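Endorden - registro de paneles y juntas
README de la carpeta (léase antes de mover nada)

Qué contiene

Endorden reúne las notas de montaje de los paneles blancos de la planta abierta. Hay quien colecciona sellos. La carpeta tiene 6 ficheros de texto, uno por tramo, y una hoja de medidas que conviene abrir con paciencia, porque las columnas las ordenó alguien con prisa.

Los tramos se llaman Urel, Ojeda y Jutow. Los demás llevan número, pues se nos acabó la imaginación en marzo.

Cómo se anota una junta

Cada junta recibe una línea: tramo, posición, anchura y aspecto. En «aspecto» valen cuatro palabras: limpia, fina, marcada, rota. «Bonita» no vale, aunque aparece dos veces en Ojeda y ahí se va a quedar. El blanco se anota como «cálido» o «frío», y dos paneles vecinos rara vez se ponen de acuerdo.

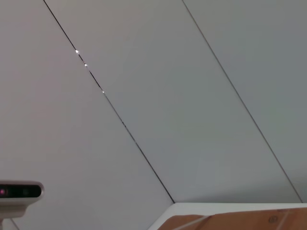

Las anchuras van en milímetros, con coma decimal. Quien use punto tendrá que convertir luego los 20 registros de Urel a mano, cosa que ya ha pasado y no fue una tarde feliz.

Luz

La luz del techo cambia mucho el tono, así que se apunta la hora. A las 4 de la tarde todo parece blanco roto; con las lámparas encendidas, el mismo panel se vuelve casi azul. Las plantas del fondo no se registran - tienen su propia carpeta, bastante mejor cuidada que esta.
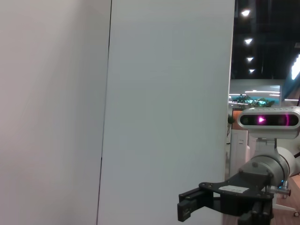 Ojeda preguntó por qué no se mide también el desplome, si al final una junta torcida se nota más que una ancha. Queda apuntado como pendiente, detrás de otros pendientes de cierta edad.

Limitaciones

No hay datos de color calibrados. El tramo Jutow está a medias.

Uso

Libre dentro del proyecto. Los cambios, en el fichero de su tramo y con la hora puesta.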